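Perrin open day, Dernbridge, April 2023

I had wanted to see the Clodar kit up close since February, when Mudance put the first units out for review, so the drive to Dernbridge was an easy decision. More than 145 people had signed up and the parking lot was full by the time I got there. Go early if they do this again!

Perrin has the old print works behind the station. They sell the Clodar as a complete tabletop package: arm, two-finger gripper, wrist camera, software and a year of phone support. The basic version is $3,000, and the spare finger set was on the price list at $145, which I thought was fair for something you're going to wear out.
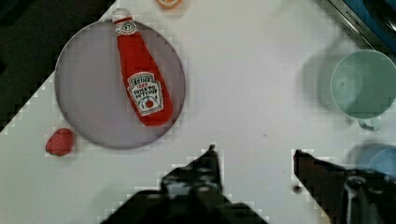 The table-clearing station was my favorite by a mile. Toy food, plates, cups, a plush Heinz ketchup bottle - all the stuff a kid's play kitchen has in it, and much harder for a gripper than the neat blocks you usually get at these events. Soft things squash and round things roll away. The staff let us drive the arm ourselves with the hand controller, and I got the hang of it faster than I expected (I went back in line twice).

My one gripe is the controller cable. It's too short, and you end up leaning over the table. The wireless one is due later this year, they told me, no price yet.

Upstairs there was a talk on the software, 21 slides and plenty of questions, mostly on whether you can export your own recordings. You can, in the basic version too. Coffee was good, and the manual is free to take home.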